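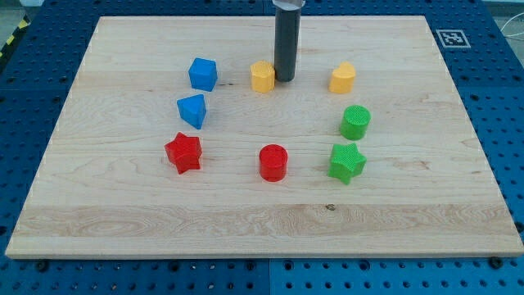 Figure 4. Sorting board with the eight-block set in ring layout.

Section 4. Setting up the block-sorting task

4.1 Scope

This section covers the table set-up for the block-sorting task used by the Clurport Robotics Club in its second-term project. It assumes that the arm has been fitted and powered as described in Section 2 and that the Drornel control program is installed on the team laptop. Teams using the older Arneo program should read the notes marked (A).

Set-up should take a team of two no more than 14 minutes. Allow longer on the first occasion.

4.2 Parts needed

Maple board
Block set: two blue, two yellow, two green, two red
Single-finger tool, dark grey
Printed marker, square
Black bolts for locating the board
Hex key from the bench drawer
Layout sheet Y1 (ring)
Steel rule

4.3 Placing the board

1. Press the emergency stop and check that the program shows HELD. Do not reach over the table in any other state.
2. Wipe the blue pegboard and the underside of the board with a dry cloth. Grit under the board will tilt it enough to spoil the height reading.
3. Lay the board flat with the small dark knot towards the operator. The grain should run from left to right.
4. Fit the bolts at the near corners and tighten by hand, then a quarter turn with the hex key.
5. Push each corner of the board in turn. If it rocks, remove it and repeat from step 2.

CAUTION: Do not overtighten the bolts. The pegboard is in separate panels and a panel can lift at the seam.

4.4 Checking the marker

1. Confirm that the marker lies flat on the pegboard beyond the far right corner of the board. No part of the board may cover it.
2. In Drornel, open Table > Marker and select Find. The marker number should read 19.
3. If the number does not appear, clean the marker and try again. Replace it if the white border is torn or marked.
4. Route any cable on the right-hand side clear of the marker before continuing.

(A) Arneo does not show the marker number. Select Test and wait for the green bar.

Note: A marker that has been moved, even slightly, requires the full table calibration in Section 3. The short calibration is not enough.

4.5 Setting out the blocks

Layout Y1 is a loose ring on the far half of the board. Positions are given as seen by the operator standing at the front edge.

1. Upper left: blue cube. Below it: blue triangle.
2. Top centre: yellow octagon. To its right: yellow heart, standing upright with the point towards the operator.
3. Right side: green cylinder. Below it: green star.
4. Lower row, left and middle: red star, then red cylinder.
5. Check that no two blocks touch. The finger needs free space on the side from which it pushes.
6. Leave the near half of the board clear. It is the sorting area, and the program treats anything found there at the start as a fault.

Exact spacing is not required. The blocks may be turned slightly and the program should cope with this – a team that lines them up square with the board every time is testing less than it thinks.

4.6 Lowering the finger

1. Check that all persons are outside the yellow-and-black floor tape.
2. Release the emergency stop and select Task > Sort > Approach.
3. Set the travel speed to 200 and the push limit to 600. Higher values are locked until the team has passed the safety check.
4. Select the yellow octagon as the first target and press Step. The finger comes down in short moves, one for each press.
5. Stop when the rounded end is at the height of the block. Compare the height shown in Drornel with the value on the layout sheet and write both in the team log.
6. Press Hold before changing target.

CAUTION: The finger does not grip. Any instruction to lift a block will drive the tool down on to it. Use push moves only.

CAUTION: One person holds the stop button throughout. That person does not type, take notes or adjust blocks.

4.7 Common faults

Blocks found in the wrong place: board not seated, or marker moved. Repeat 4.3 and 4.4.

Star reported as cylinder: the shape list is out of date. Load the Yu shape list from the shared folder and restart the program.

Finger stops well above the block: push limit entered in the speed box. Correct the values and press Step again.

Fault 14 at start: object in the sorting area. Remove it with the arm in HELD.

Changes to this section are agreed with Marilou Ignacio before they are printed. Old copies should be removed from the bench folder.

Section 4 last revised Jan 15, 2024. Continue to Section 5, Recording a run.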